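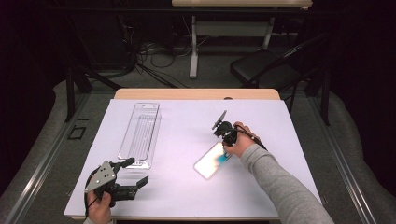
Search this site
Enter keywords

Stop Writing Repair Manuals for the Technician Who Already Knows

Filed under: Opinion, Maintenance, Documentation
Print this article | E-mail to a colleague

15 May 2021
By Arturo Bianchini

The service manual for the Clotier dough sheeter runs to 584 pages. The procedure for replacing the drive belt takes up less than one of them. It instructs the reader to "tension the belt correctly" and refers to a table in an appendix. The table gives a deflection value but does not state where on the span to measure it or what force to apply. A mechanic who has done the job before will not need the table. A mechanic who has not done it cannot use it.

I maintained bakery equipment at the Grandbridge plant for most of my working life, and I have read a great many of these documents. My position is that the majority are written to satisfy a delivery clause in a purchase contract. They list every part, repeat every warning, and leave out the measurements that decide whether the repair will hold.

Torque values are the usual case. The Ferraro oven conveyor uses the same bolt size at the bearing housings and at the guard panels. The manual gives one figure for both, 40 newton meters, in a general table at the front. That figure is reasonable for the housings. Applied to the guard panels, it strips the inserts. We corrected our copy in pencil, and the correction was lost when the manual was reissued as a file.

The common defense is liability. A manufacturer that prints a specific value may be held to it, so the writers retreat to "as required" and "if necessary." I do not find this convincing. The manufacturer already holds the value, usually on an assembly drawing, and its own field staff work from it. Withholding it moves the risk to the customer and generates service calls. I will grant that service calls are billable.

A second defense is that the machines change too often for the text to keep up. That is an argument for revision dates on individual pages — a practice that was ordinary when manuals came in ring binders and has mostly been dropped.

The Eka proofing cabinet shows that it can be done. Its manual is 82 pages long. Each procedure begins with the tools, the access side, and the expected time. Each adjustment has a value, a tolerance, and a measuring point. The exploded views use the same part numbers as the order form. The translation is poor in places, and it made no difference to us.

Buyers have more influence here than they use. The manual should be requested before the order is signed, and one procedure should be handed to a mechanic who has never seen the machine. If the mechanic has to telephone someone to finish, the document has failed, and the price should reflect it. At Grandbridge we started doing this with any machine that had more than 100 listed spare parts. Two suppliers rewrote sections for us. A third declined, and we bought the machine anyway, over my objection. Its infeed bearing was replaced in July, from a sketch on the back of a delivery note.

Print this article | E-mail to a colleague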